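Replacement Dates Are a Poor Measure of Wear

Woo-jin Moon
15 Apr 2021

Most institutions that own furniture in quantity also own a table of service lives. A task chair gets so many years, a desk gets more, a filing cabinet more again. The table was usually written for accounting purposes, so that the purchase cost could be spread over a known period. At some point it gets copied into the facilities plan, and after that the date on which an item reaches zero book value is treated as the date on which it wears out. These are separate quantities. I think the practice of merging them should stop.

A depreciation period is a convention. It has to be fixed in advance, it has to be the same for every item in a class, and it has to ignore what happens to any single item. Those are useful properties in a ledger. Wear has none of them. It depends on load, cleaning method, humidity, how often the item is moved, and the quality of the original edge sealing. Two desks delivered on the same truck can be in very different condition after a few years, and the ledger will show the same figure for both.

The Bodville district office is a fair case. Its register lists 2894 items of fixed and loose furniture. When Jad Haddadin went through the condition notes last August, he found that 2429 of them had no defect entered at any inspection. Many of those were already past their listed service life and were scheduled for disposal in the next budget. The schedule had been generated from purchase dates alone. The field for condition existed in the software, and the disposal report did not read it.

The usual defense is that inspection costs money and a date costs nothing. This is true for the first year only. A date-driven plan buys items that were not needed, pays to have the old ones removed, and pays staff to clear and reload the rooms. An inspection of a desk takes a couple of minutes if the inspector has a fixed list of things to check, and most of that time is spent getting to the room. In the Bodville plan, the budgeted cost of disposal alone was larger than the estimate for inspecting the whole register.

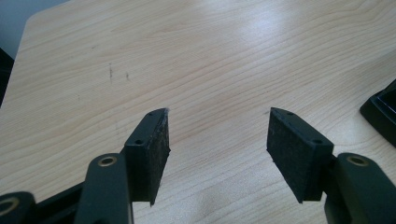
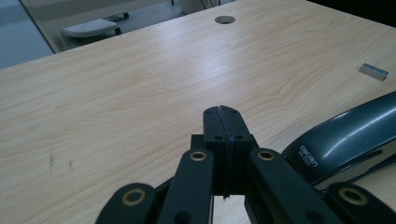
A second objection is more serious. Inspectors disagree, and a condition score that changes with the inspector is not worth much. The remedy is to define each grade by what the damage does to the item, and to leave general appearance out of it. The scale I use has four grades. Grade one is surface marking that can be seen and does not affect use. Grade two is damage that could progress if left, such as a lifted edge or an open joint. Grade three impairs use, and grade four is unsafe. The couple of faint dark streaks toward the left of the desk in the second picture are grade one. They are short and thin, and the wood surface near them is otherwise clean. An inspector working from general impression might write "worn" for a mark like that, and "worn" is exactly the word that gets an item onto a disposal list. With the grade defined, there is little left to argue over, and the entry is the same whoever makes it.

Lighting should be specified too. A broad pale reflection across a desktop will hide fine scratches in the bright part and leave those near the edges visible, so the inspector should look from at least two directions. I would write this into the procedure. It is the largest single source of disagreement I have seen between paired inspections, ahead of training and ahead of fatigue.

There are classes of item for which a date is the right control. Gas cylinders in height-adjustable chairs can fail without visible warning. Wall anchors loosen where they cannot be seen. For these I would keep a fixed interval, and I would base it on failure records from the building concerned, with the supplier's figure used only until such records exist. The Urex shelving brackets at Bodville were on a 16-year interval taken from a sales sheet. The office's own records supported a shorter one. A condition-based system moves some dates earlier as well as others later, and anyone who adopts it only to save money will be tempted to skip that half.

What I am recommending is modest. Keep the depreciation table in the ledger and delete it from the facilities plan. Record a grade for every item at a regular inspection. Generate the disposal list from grades three and four, and the repair list from grade two. Take no action on grade one apart from recording it, so that the next inspector can tell whether the mark has changed. Items with hidden failure modes go on a separate list with their own intervals, reviewed every 2 years against the failure log.

© 2021 Woo-jin Moon | Contact the author | Back to top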